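Office refresh: fleet desktops move to a five-year cycle

Mornero Facilities Bulletin
10 May 2023

The replacement interval for office desktops at the Landundale and Flanditport sites changes from four years to five. The change applies to all towers purchased under the current lease-end buyout, 896 units in total, and does not cover laptops, lab workstations or the badge printers at reception.

The previous interval was set when most desktops still ran from spinning disks, and disk failure in the fourth year accounted for the bulk of service tickets. Solid-state drives have removed most of that load. Tickets opened against desktops in the last reporting period fell to 41, and the majority concerned power supplies and front-panel USB ports. Both are stocked parts with a short swap time.

Memory will be raised to 16 GB on any machine still running 8 GB. Users do not need to request this. Work is scheduled by floor, starting with accounts payable at Landundale, and each desk will receive a card the afternoon before. Leave the machine shut down and the keyboard tray clear. Locally saved files are not touched by a memory upgrade, but the standing rule applies: anything worth keeping belongs on the shared drive.

Processors will be exchanged only on machines that fail the new operating system check. The budget line for this is $800 per month through September, and requests beyond that figure carry over to the following month in the order received.

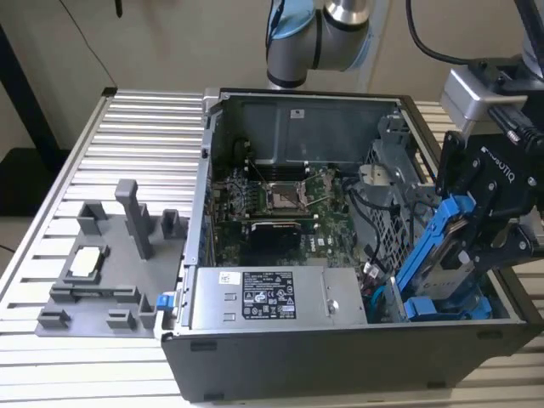
3 min read

Socket contacts are the usual point of damage in a processor exchange. Technicians should keep the plastic cover on until the replacement part is in hand, lower the part straight down without sliding it, and close the lever only when it sits flat. Boards with bent contacts go to the Flanditport depot with a red tag. Do not attempt to straighten them on site.

Retired units continue to go to Lương for resale or scrap. Drives are pulled and logged before pickup.

Questions on scheduling go to Randa Sabbagh, desktop services, Landundale. Asset tag corrections should be filed through the inventory form and not by email.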